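Robot arm keeps clipping the basket rim, school club project, any ideas?
Posted in Clubs and Student Projects

Oluwaseun Okafor
Hi all, I help run the robotics club at Bindcombe and we're doing the sorting task for the Larnach challenge in February. The arm has to pick up coloured cubes one at a time and put them in a basket, no human hands allowed once you've pressed go. We've got 5 minutes per run, which sounded like loads until we tried it!

Picking up is fine now. It's the putting down that's driving us mad. Some runs the cube goes in beautifully, and then the next go it catches the rim and either gets knocked out of the fingers or shoves the whole basket along the table, and after that every position we've saved is wrong.

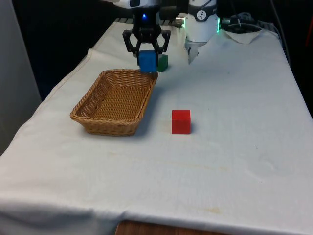 We started with the blue one as it's one of the two towards the back and we thought we'd get the awkward one out of the way. The kids have written it as a list of saved positions: above cube, down, close, up a bit, across to basket, open. Speed is turned well down. We've tried moving the basket nearer but then the arm goes all elbowy and slow. Is there a proper way of doing this, or do we just keep nudging numbers?

Olanrewaju Ogunleye
We had exactly this last year with the Sesoda team, so you have my sympathy. It's your "up a bit" that I'd look at. If you lift a little and then go straight across, the bottom of the cube is travelling at more or less rim height, and any small difference in how it was gripped decides whether it clears.

Add two more positions. One straight up from the pick, much higher than feels necessary, and one directly over the middle of the basket at that same height. Then come down, then open. Ours cost us 22 seconds over a full run and we got most of that back by speeding up the high moves, where there's nothing to hit.

Also aim for the middle of the basket and not the nearest corner. I know the corner is quicker (ours insisted on it too). And stick the basket down if your rules let you! On a cloth it will slide if you so much as breathe on it. We pulled the cloth tight and taped it under the table as well.

uzor_dad
is it the same basket they use on the day? we practised with one from home and theirs was taller. worth emailing them

Oluwaseun Okafor
Thank you both. Put the two extra positions in at lunchtime and had four clean runs in a row, then someone leaned on the table. Tape is on the shopping list and I've emailed about the basket.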